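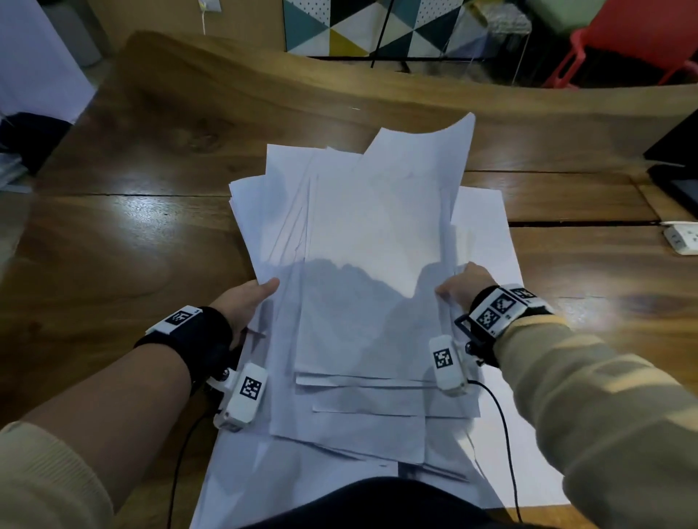 Le kit de poignets Brutirton est un équipement de suivi des mains destiné aux ateliers partagés et aux particuliers qui construisent eux-mêmes un bras manipulateur et souhaitent lui fournir des démonstrations de gestes humains. Il se porte aux deux avant-bras et laisse les doigts entièrement nus. Pour la manipulation du papier, ce point est déterminant : redresser les bords d'une pile de feuilles en désordre suppose d'appuyer la paume d'un côté et de pincer l'autre du bout des doigts, ce qu'un gant instrumenté autorise mal. Les marqueurs carrés noir et blanc, disposés sur les modules blancs des bracelets ainsi que sur les boîtiers situés plus bas, restent tournés vers le haut pendant ce travail. Les manches sont à retrousser vers le coude avant la pose.

Le kit est proposé par l'atelier associatif Sinatham dans le cadre du projet Fitzgerald, consacré à la construction d'un poste de tri et de mise en ordre de documents imprimés. Il peut être acquis en version complète, à assembler, ou emprunté par les adhérents selon les conditions précisées plus bas.

Composition du kit

Bracelet gauche : sangle en tissu noir, module supérieur à un marqueur, boîtier capteur et équerre de fixation noire à vis.
Bracelet droit : sangle en tissu noir, module supérieur allongé à trois marqueurs alignés, boîtier capteur et cadre métallique noir.
Deux câbles noirs de liaison.
Une planche de marqueurs de rechange.
Un jeu de vis et une clé.
Une notice de montage en français.

La caméra, le support de tête et l'ordinateur d'acquisition ne sont pas fournis. Le logiciel d'enregistrement est remis sous forme de fichiers sources, accompagnés d'un guide d'installation.

Caractéristiques

Masse d'un bracelet équipé, côté droit : 186 g.
Largeur de la sangle : 50 mm.
Longueur utile du module droit : 51 mm par face imprimée.
Alimentation : filaire, par les câbles de liaison.
Port : avant-bras nu ou manche fine, à l'exclusion des manches amples.

Les deux bracelets ne sont pas interchangeables. Le module gauche et le module droit portent des marqueurs distincts, et leur inversion conduit le logiciel à attribuer à une main les mouvements de l'autre. Les enregistrements effectués dans ces conditions ne peuvent pas être corrigés par la suite et doivent être supprimés.

Mise en place

Le bracelet se serre au-dessus de l'articulation, sans gêner la flexion du poignet. Le boîtier capteur doit demeurer solidaire de l'avant-bras lorsque l'utilisateur tourne la main ; un jeu perceptible à ce niveau indique que la vis de l'équerre ou du cadre est à reprendre. Les câbles descendent vers le bord de la table situé du côté de l'utilisateur. Il convient de leur laisser assez de longueur pour que les deux bras puissent être tendus, et de vérifier qu'ils n'accrochent pas les feuilles au cours du geste.

La table retenue doit être stable et dégagée sur toute l'étendue du mouvement. Les plateaux en bois verni conviennent, sous réserve de l'éclairage : un plafonnier placé à la verticale produit des reflets qui peuvent perturber la lecture des marqueurs. L'atelier recommande une lumière diffuse, ou le déplacement du poste de quelques dizaines de centimètres. Une multiprise à portée de main facilite le raccordement des appareils.

Déroulement d'une séance de démonstration

Chaque séance commence par un étalonnage, les mains posées à plat puis levées devant la caméra. L'opérateur réalise ensuite la tâche à son rythme habituel. Pour le projet Fitzgerald, les tâches inscrites au protocole sont la mise à l'équerre d'une pile, la séparation de feuilles superposées et le retournement d'un paquet. Une série de démonstrations d'une même tâche ne devrait pas durer plus de 3 minutes sans pause – la fatigue des avant-bras modifie sensiblement les trajectoires.

Il est conseillé de varier l'état initial de la pile d'un essai à l'autre. Des feuilles toujours décalées de la même manière donnent des données pauvres, et le bras construit à partir de ces données échoue dès que le papier se présente autrement. Le papier de récupération est accepté, pourvu qu'il ne comporte aucune donnée personnelle.

Compatibilité

Le kit a été mis au point pour le bras de table Senddale, que les adhérents assemblent à partir de pièces imprimées et de servomoteurs du commerce. Les trajectoires sont exportées dans un format texte documenté et peuvent être reprises pour une autre construction, moyennant l'adaptation des dimensions. La pince à deux doigts du Senddale ne reproduit pas l'appui de la paume ; les gestes qui en dépendent sont à enregistrer séparément.

Entretien

Les sangles se lavent à la main, modules déposés. Les faces imprimées se nettoient avec un chiffon sec, sans solvant. Un marqueur rayé ou décollé doit être remplacé avant toute nouvelle séance. Les modules se rangent à plat, faces protégées, et les câbles sont enroulés sans pliure.

Prêt et commande

Le prêt est ouvert aux adhérents ayant suivi l'initiation au poste Fitzgerald. La réservation s'effectue auprès de l'accueil de Sinatham, où une caution est demandée lors du retrait. Le matériel est contrôlé au retour, câbles compris. Les kits à assembler sont préparés sur commande ; la prochaine série sera disponible en février. Les pièces détachées – sangles, équerres, cadres et planches de marqueurs – peuvent être commandées séparément tout au long de l'année.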